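Section 4: Working at the cabinet with the hand-held grippers

I've kept this part separate from the charging and calibration pages because it's the one people come back to. It covers the house rules we use at Clonum for door and drawer tasks, and it assumes you've already got the grippers paired and a session open in Koval. If you haven't, go back to page 11 first, I'll wait!

Before you start

1. Give both square markers on the gripper a wipe and look at them in your preview. They have to stay in view from fully open to fully closed.
2. Check the screws on the two mounting plates by hand. Finger tight isn't enough, so use the driver in the kit.
3. Open and close each cabinet door once with your bare hand. You want to know how far it swings before you're holding anything.
4. Set out the table as it is on your task card and leave it like that for the whole batch. 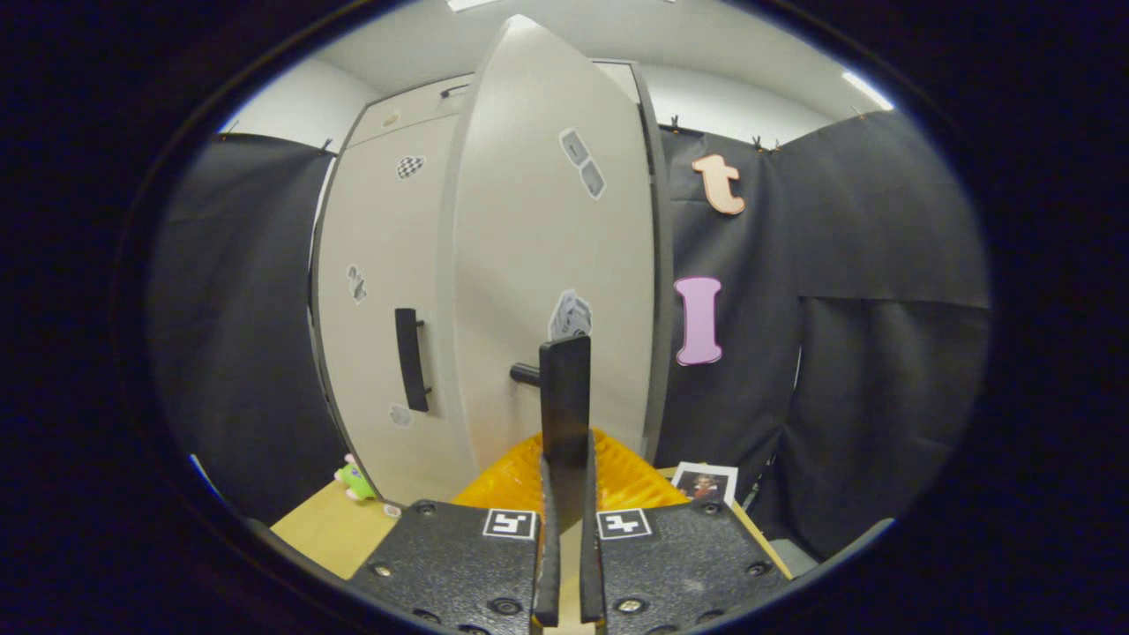

Right-hand door wide open, markers showing on both plates.

Note: an open door can fill most of your view, and that's allowed. Keep the gripper steady and carry on. What I don't want is people leaning back halfway through a pull to get a nicer picture, as the arm movement gets recorded along with everything else.

CAUTION: never hook a finger of the gripper behind a door and yank. If the handle slips, let go, step back and mark the take as failed. Failed takes are fine, we keep them. Ngân Đồng went through a batch of 99 with me in March and we were very glad of the bad ones.

Two people at one cabinet
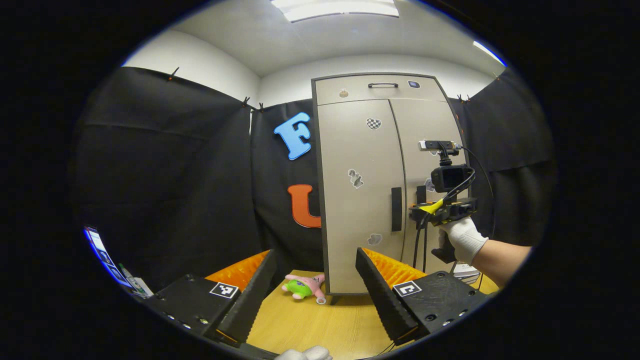 Sharing a cabinet needs one person in charge of the count-in, and you should agree who it is before either of you picks up a gripper. Say "ready", wait for the answer, then go. Keep your arms on your own side where you can - with one of you coming in from the right like this, gripper up in front of the right door, the other should stay back over the table until that door is free. Gloves on for both of you, please, the white ones. Mind the cables as well, both the ones looping off the top of the device and any lying across the table.

5. Stop if either of you says stop. You don't need to give a reason.
6. Swap places after 34 takes, or sooner if your wrist aches.
7. Save in Koval before you put the grippers down.

Note: the Berkavden room has its own lighting rules, so ask Illia Kovalchuk for that sheet.

Setup guide queries: Clonum help desk | © Clonum | Back to top
4 comments | 11 shares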